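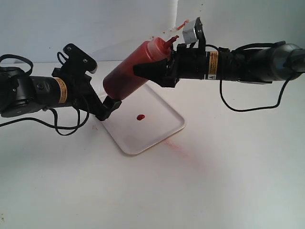
How to make your own tomato ketchup

I started making ketchup the year my allotment in Sevport went mad and I had tomatoes on every windowsill. My neighbour Rohani Liem gave me her method, I've fiddled with it since, and I've not bought a bottle in ages!

You'll need 2 kg of ripe tomatoes, a big onion, a couple of garlic cloves, 200 ml of cider vinegar, a good handful of brown sugar (start small, you can add more), salt, and whatever spices you fancy. I use allspice, a clove or two and a bit of mustard powder. Go easy on the cloves – I once ruined a whole pan.

Chop everything up roughly, skins and all, and tip the tomatoes, onion and garlic into your widest pan. Let it bubble gently for 40 minutes with the lid off, giving it a stir when you walk past. Blitz it, then push it through a sieve. This is the boring bit, so I put the radio on.

Back in the pan it goes with the vinegar, sugar, salt and spices. Now simmer it until a spoon dragged across the bottom leaves a clear trail for a second. Stay close by at this stage, it spits like anything and it catches quickly. Taste it when it's cooled a little on the spoon, and add more sugar or salt if it needs it.

Pour it hot into hot sterilised bottles, using a funnel, and put the lids on straight away. Once it's cool I keep mine in the fridge and we get through it within the month.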